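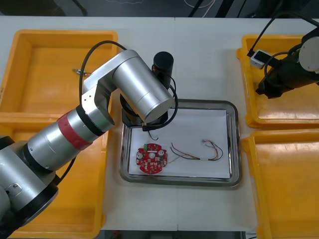 Kitting layout with a central tray and yellow side bins. The tray holds a round red circuit board and a bundle of thin colored wires on white paper.

Search this wiki Go Advanced search

Bench kitting

Bench kitting is the practice of gathering the parts for one small assembly into a single container before assembly begins. In electronics work the container is usually a shallow tray, and the parts are circuit boards, pre-cut wires, connectors and fasteners. The filled container is called a kit. Bench kitting differs from warehouse kitting in scale: the parts lie within arm's reach of one position, and no picking route is involved.

The term is also used for the reverse operation, in which a mixed tray is emptied and its contents are returned to separate bins. Some sources call the reverse operation breakdown or de-kitting.

Layout

A kitting bench consists of a flat work surface, one tray position and a number of bins. The tray position is normally in the middle. Bins are placed on both sides of it so that the distance from any bin to the tray is similar. A white or light gray surface is preferred for small parts, as dropped screws and pins are easier to find against it.

The four-bin layout, with two bins to the left of the tray and two to the right, is common for assemblies with few part types. Larger layouts add a second row behind the first. The rear row is raised or tilted if the front bins have high walls.

At the Canureo workshops the bin positions are marked on the table with tape, and a bin that has been removed for refilling leaves its outline visible. The Belmonte layout omits the tape and relies on a printed sheet fixed to the table edge.

Trays

Shallow stainless steel trays are widely used. They are rigid, easy to wipe clean and do not shed fibers. Their main drawback is glare. A polished rim reflects overhead lighting, and small bright parts are hard to make out against a bare metal floor. A sheet of plain paper laid in the tray reduces the reflection and keeps light parts from sliding. The paper is replaced when it is marked or torn.

Bare metal and ordinary paper are not suitable for all boards. Parts that are sensitive to static discharge are kitted in dissipative trays or kept in shielding bags until assembly. Dummy boards used for training and for trials of a layout need no such protection.

Tray depth is a compromise. A deep tray keeps wires from springing over the rim, but the walls get in the way when a part is lifted from near a corner. Rounded corners are easier to clear than square ones.

Bins

Open-topped plastic bins with a thick rim are the usual choice for side storage. The rim stiffens the walls and gives a grip for lifting. Bins are rectangular in most systems and are sized so that two short sides equal one long side.

Color has no fixed meaning. Yellow, blue and red bins are sold in the same sizes, and a workshop may use one color throughout or assign colors to part groups. Where a single color is used, the bins are told apart by position or by label. The Lamby system uses one color per bench and a number on the front wall. The older Steststead system used one color per part group and was dropped when the number of groups exceeded the number of colors in stock.

A bin is normally limited to one part type. Very small items such as pins and clips are placed in a cup inside the bin, or in a bin with a smooth floor and no drainage slots.

Wires and wire bundles

Wires are the most difficult items to kit. They have no fixed outline, they hook onto one another, and their free ends move when the middle is lifted. Several measures are used to control them:

– Leads that belong together are bundled with a tie, a turn of tape or a short length of heat-shrink tubing.
– Signal pairs are twisted along their length.
– Bundles are laid in the tray in one direction, with the connectors at the same end.
– Bundles with long tails are coiled once and placed last.

Heat-shrink tubing is preferred where the bundle will be handled many times. It adds little thickness, does not loosen and has no cut end to catch on other wires. A band also provides a consistent point at which to hold the bundle. Holding a bundle by one of its leads puts the load on a single conductor and is avoided.

Insulation color identifies the function of each lead. Red and black are the usual colors for a supply pair. Other colors, such as yellow and green, are assigned by the designer of the assembly and must be read from its drawing. A lead may end in bare strands or in a connector, and both may be present in one kit. Exposed strands should be checked for splaying before the kit is released. Small white plastic connectors with a side latch are kept clear of the tray wall so that the latch is not pressed in.

When one bundle is lifted from among several, the others tend to follow. The bundle is raised a short distance and held still until any trailing lead has dropped free – then it is moved to its bin or tray. Pulling sideways while the leads are still crossed tightens the tangle.
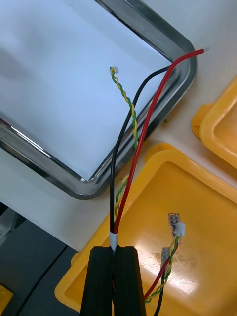
Procedure

The order of filling depends on the parts, but flat items generally come first.

1. Place a clean tray at the center position and lay in the paper, if used.
2. Place the circuit board flat, component side up.
3. Add rigid parts such as brackets and housings.
4. Add small fasteners in a cup or bag.
5. Lay wire bundles on top or along one side.
6. Compare the tray with the kit list and sign the list.

For breakdown the order is reversed. Wire bundles are removed first, since they may cover smaller parts. The tray and its paper are checked for loose pins before being set aside.

Checking

Kits are checked by sight, by count or by weight. Checking by weight is quick but does not detect a substitution between parts of similar mass. In a kit of 34 items, the loss of one light pin leaves 33 items and a change in weight that may fall below the resolution of the scale. Count checks are therefore kept for the smallest parts even where a scale is in use.

See also

Cable lacing
Parts bin
Shadow board
Wire harness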